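Print this page | E-mail this report

Grasp Height and Soft Items: Project Report
Vilum Student Robotics Lab

Summary

Our group looked at how the starting height of a two-finger gripper affects picking soft baked goods out of a basket. The policy was trained on 268 teleoperated demonstrations. We compared two start positions: high, directly over the basket, and low, beside the rim.

Method

Each start position got 152 trials. A trial counted as a success if the pastry left the basket and was set on the cloth in one piece. Each trial was allowed up to 15 seconds. We kept the same basket and tablecloth throughout and changed the way the pastries lay between trials - sometimes apart, sometimes overlapping.

Results

The low start did better when the pastries overlapped. From the high start, the fingers often closed on both pieces. With the pastries apart we found no clear difference. Most failures in both groups were slips on the rounder pastry, and we did not tune the grip force to fix this.

Low start position, fingers open at the left of the basket, with the long pastry lying partly over the round one:
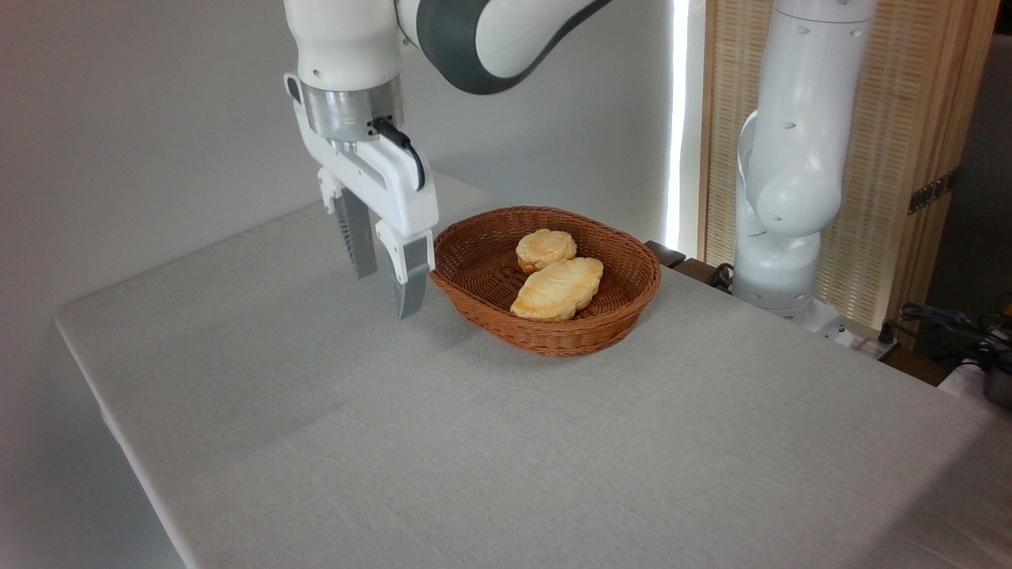
Next steps

Repeat the overlap trials with a deeper basket, and log finger force during closing.

Comments (2)

Irncombe: Did you replace the pastries as they got stale? Ours turned hard by the afternoon and the numbers shifted.

Åsmund Lindqvist: Yes, a new batch every morning. I should have put that under Method.

Vilum Student Robotics Lab | Contact | Back to top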